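Titemby -- Greifplanung und Ablagekontrolle für zweiarmige Küchenaufgaben

LIESMICH, Stand August

Willkommen bei Titemby! Wer das Paket gerade zum ersten Mal auscheckt, nimmt sich am besten eine Tasse Kaffee und liest einmal ganz durch, denn beim Installieren gibt es ein paar Stellen, an denen wir selbst schon hängen geblieben sind. Wer es nur aktualisieren möchte, springt gleich zu »Änderungen gegenüber der letzten Fassung« und schaut danach kurz in die Konfiguration, dort hat sich ein Schlüssel umbenannt.

Was das Paket macht

Titemby sitzt zwischen der Wahrnehmung (bei uns Vadau) und der Armsteuerung (bei uns Ruddock). Von Vadau kommen Objektmasken, Klassen und geschätzte Lagen, und Titemby macht daraus Vorschläge: welcher Arm greift, an welcher Stelle, mit welcher Fingeröffnung, und wo das Teil am Ende liegen soll. Ruddock bekommt dann eine Folge von Wegpunkten und kümmert sich um alles, was mit Gelenken, Grenzen und Drehmomenten zu tun hat. Diese Trennung hat sich bewährt, auch wenn sie an manchen Tagen lästig ist -- ein falsches Koordinatensystem sucht man dann eben in drei Repositorien.

Besonders viel Arbeit steckt im Modul besteck. Löffel und Gabeln sind schmal, sie glänzen, und die Tiefenwerte haben genau dort Löcher, wo man sie gern hätte. Gwenaël Hervieu hat deshalb einen Schätzer geschrieben, der die Längsachse aus der Maske ableitet und die Tiefe nur noch am Stiel abfragt. Ist der Löffel einmal gegriffen, wird seine Lage relativ zu den Fingern festgehalten und mit jeder neuen Kopfaufnahme nachgezogen. 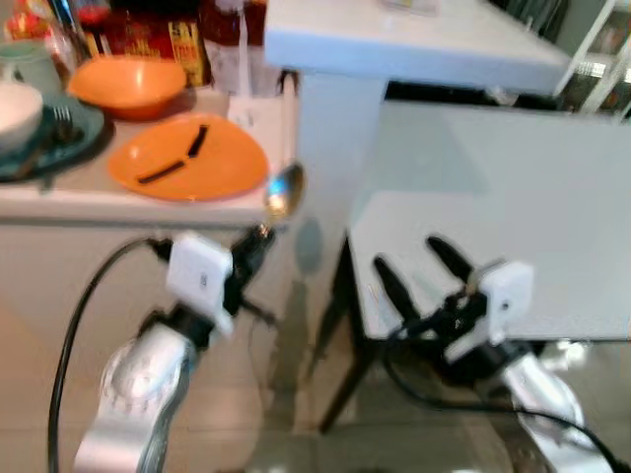 Kopfkamera: linker Greifer mit Metalllöffel vor der Thekenkante, daneben der orangefarbene Teller; rechter Greifer geöffnet und leer.

An der Thekenkante wird es für den Planer eng. Der Löffel verlängert den Greifer um ein gutes Stück, und im Kamerabild überlappt die Löffelschale mit der Kante, ohne dass daraus schon ein Kontakt folgt. Titemby rechnet das gehaltene Objekt darum als Teil des Arms mit und verlangt an Kanten einen Sicherheitsabstand von 15 Millimetern. Man kann den Wert verkleinern, der Parameter heißt kanten_abstand, aber bitte erst nach einer frischen Hand-Auge-Kalibrierung. Bei beiden Armen, wohlgemerkt, nicht nur bei dem, mit dem man gerade arbeitet.

Installation

Benötigt werden Python und eine laufende Instanz von Ruddock. Im Hauptverzeichnis genügt

pip install -e .

und anschließend

titemby pruefen

Der zweite Befehl sucht die Kalibrierdateien, fragt Ruddock nach den beiden Armen und meldet sich mit einer Liste zurück. Steht irgendwo »kein Zeitstempel«, läuft vermutlich die Uhr des Kamerarechners nicht synchron. Das ist der häufigste Stolperstein, und die Fehlermeldung dazu war früher so kryptisch, dass Noémie Huet sie an einem einzigen Mittwoch komplett neu geschrieben hat. Danke dafür!

Konfiguration

Alle Einstellungen liegen in konfig/kueche.yaml. Die wichtigsten:

kanten_abstand: Abstand zu Thekenkanten und Tischkanten in Millimetern, Vorgabe 15
versuche_max: Greifversuche pro Objekt, bevor der Planer aufgibt, Vorgabe 5
arm_wahl: links, rechts oder auto
objekt_mitfuehren: ob das gehaltene Teil in die Kollisionsprüfung eingeht, Vorgabe ja
glanz_filter: verwirft Tiefenwerte in sehr hellen Bildbereichen, Vorgabe ja

Mit arm_wahl auf auto entscheidet der Planer nach Reichweite und danach, welcher Greifer frei ist. Übergaben von einer Hand in die andere kann er vorschlagen, ausgeführt werden sie in dieser Fassung noch nicht.

Testdaten

Zum Paket gehört Rorkley, unsere kleine Sammlung aufgezeichneter Greifsequenzen, insgesamt 389 Stück. Jede enthält die Kopfaufnahmen, die Gelenkwinkel beider Arme, die Fingeröffnung und die Ausgabe von Vadau, so wie sie damals ankam, also mitsamt allen Fehlern. Bitte diese Fehler nicht von Hand korrigieren, die Regressionstests brauchen sie. Fast 2 Stunden dauert ein vollständiger Durchlauf auf einem normalen Arbeitsplatzrechner; für den Alltag gibt es die Option --kurz.

Bekannte Probleme

Glasige oder spiegelnde Tischplatten werden gelegentlich zu tief geschätzt. Der Planer will dann weiter nach unten, als ihm guttut, und Ruddock bricht ab. Bis wir etwas Besseres haben, trägt man die Höhe solcher Flächen fest in der Konfiguration ein.

Dünne, dunkle Teile auf einem Teller verschmelzen in der Maske manchmal mit dessen Schatten. Hier hilft es, den Kopf leicht zu neigen und eine zweite Aufnahme anzufordern (titemby nochmal).

Kabel am Handgelenk sind im Kollisionsmodell nur als grober Schlauch hinterlegt. Bei weit ausgestrecktem Arm stimmt der Bogen nicht mehr so recht.

Änderungen gegenüber der letzten Fassung

Der Schlüssel rand_abstand heißt jetzt kanten_abstand. Der alte Name wird noch gelesen, gibt aber eine Warnung aus. Das Modul besteck ist standardmäßig eingeschaltet. Protokolle landen in einem Unterordner pro Lauf, was das Aufräumen sehr viel angenehmer macht.

Mitmachen und Fragen

Wir freuen uns über jede Rückmeldung, auch über halbfertige -- ein Protokoll und zwei Sätze reichen völlig. Fragen zum Greifen und zur Lageschätzung gehen an Gwenaël, alles rund um Installation, Tests und Rorkley an Noémie. Bei Änderungen am Planer bitte vor dem Einreichen einmal den kurzen Testlauf starten und die Ausgabe an den Antrag hängen.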